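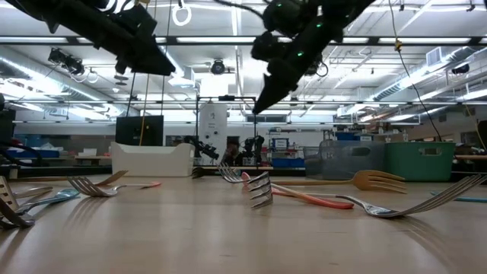
Anjani Chin

Gurnundale votes in March on whether the town clerk should stay an elected job or become one the council hires for. I've gone to most of the meetings on this, so I'm putting what I know in one thread.

The question got on the ballot by petition. It needed 200 valid signatures and cleared that in a weekend. The council could have put it on the ballot itself and chose to wait for the petition.

What the clerk does here: runs elections, keeps the minutes, issues dog licenses and liquor permits, certifies deaths and marriages, and answers records requests. Most of it is set by state law. There is very little to have an opinion on.

That's the main argument for hiring. If the job has almost no policy in it, a campaign doesn't tell you much about who would be good at it. You end up voting on name recognition and lawn signs.

The last contested clerk race was Thaweesak against a write-in. Thaweesak won with 653 votes. The write-in got 512, which is a lot for a write-in and mostly came out of a fight over the school parking lot that the clerk's office had no part in.

I voted for Thaweesak and would again. Retirement is coming at the end of this term, though, so the vote in March is about whoever comes after.

Requirements to run for clerk right now: be 18, live in town, file the form. Requirements to be the deputy clerk: two years in a municipal office, plus state certification within a year. So the assistant has to be more qualified than the boss.

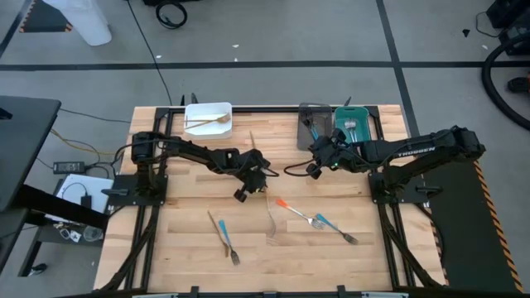

Table with three containers along the back edge.

The other side has a real case too, and I don't think it has been given a fair hearing.

The clerk counts the votes that elect the council. If the council hires the clerk, the clerk is counting votes for and against the people who sign off on their raise. You don't have to think anyone is crooked to see why that bothers people.

Flirkside switched to a hired clerk several years ago. Their first hire left after eight months. The second one is still there and by most accounts is fine. The records backlog got smaller. The council there also started asking to see minutes before they were posted, which the elected clerk had always refused.

I asked a Flirkside council member about that last part and was told it was for "accuracy." Maybe so. The old minutes were accurate too.

There's a middle version. The council hires, but removal takes a supermajority and a public hearing with written reasons. Two residents proposed it at the January meeting. It isn't in the ballot language, and the council says it could be added later by ordinance.

"Later by ordinance" also means a later council can take it out by ordinance. If you want that protection to last, it has to go in the charter. That would take a second ballot question.

On cost. An elected clerk is paid a salary set in the charter. A hired clerk would be paid on the same scale as department heads, which is higher. The town also budgeted $2000 for the job posting and background checks. None of this is big money. I wouldn't vote either way on the cost.

Some people have brought up Floltora, the records software, and said a professional clerk would have stopped that purchase. The council approved it on the consent agenda, with no discussion. The clerk was told to use it. I'd leave it out of this.
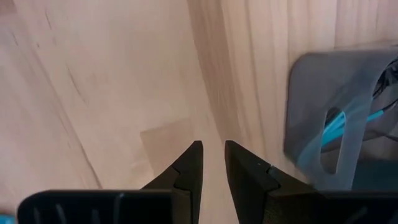 Can the council fire an elected clerk for doing a bad job?
Under the current charter the council has no power to remove the clerk. The only ways out before the term ends are resignation, a recall petition followed by a vote, or a court order.

The recall rules have been on the books for decades and have never been used on a clerk. The bar is high and it should be. It does mean that if you elect someone who stops showing up, you could be stuck for most of four years.

My own vote is probably no this time. I think hiring for the job makes sense. I want the removal rule in the charter first, and I don't want to take it on trust from a council that could have written it in and didn't.

If they come back with both parts in one question, I'll vote yes.

The full ballot language is posted on the board outside the clerk's office, and copies are at the front counter. It's a page and a half. The section on the transition period is at the bottom of the second page.

The last hearing is Thursday at 7 p.m. in the council room. Comments are three minutes each and you have to sign up before it starts.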